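Home | Papers | Authors | Search

4.2 Holding power of small-boat anchors on soft mud

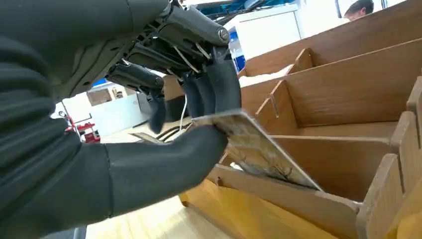

Makers' figures for holding power are hard to take at face value. The Ondine leaflet gives 1135 kg for its 10 kg anchor but says nothing of the seabed, the length of chain or how long the load was kept up. Nekow gives a lower figure and is no clearer about the method.

We repeated the pull in February on river mud, with 30 m of chain and rope laid out each time. The best reading for the Ondine anchor was 155 kg. Mud is a poor bottom and we did not expect to match the leaflet, but a gap of that size is not easily put down to mud alone. Nguyen blames the angle of the shank – a fair guess, though the tests behind it were done in a sand tank and the anchors were scale models.

Figure 4. Peak load for each pull on mud, by anchor.

The spread in Figure 4 is wide enough that we would not rank the two makes. Ovum, the newest design, dragged on its first pull and was left out. Whether it was badly set or simply does not hold in mud, we cannot say from one attempt.

Related items
Chain or rope for short stays?
Wear in bow rollers
Cleats under side load

We use cookies to keep this site working. Accept | Settings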